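September — by Asuka Hattori

Search this site Go

3.2 Who bought the records

I went into this part sure that fans of Lorkov bought the seven inch for the drumming. I was wrong! Of the 978 mail orders I typed up, 170 also asked for Mallura's demo tape, and that band barely has drums at all.

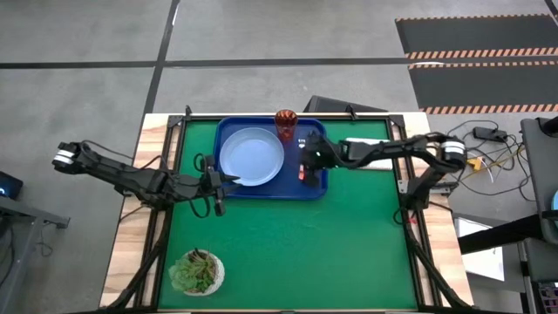 Figure 3. Work table, top view.

So I wrote to Mitsuko Ikeda, who ran the Tanabe label back then — she pressed 1,000 copies and kept 100 for the tour. She thinks the buyers simply trusted the label. I lean that way too (my own copy came like that).

Recent items
Koma live tapes, a listening log
3.3 Prices and trades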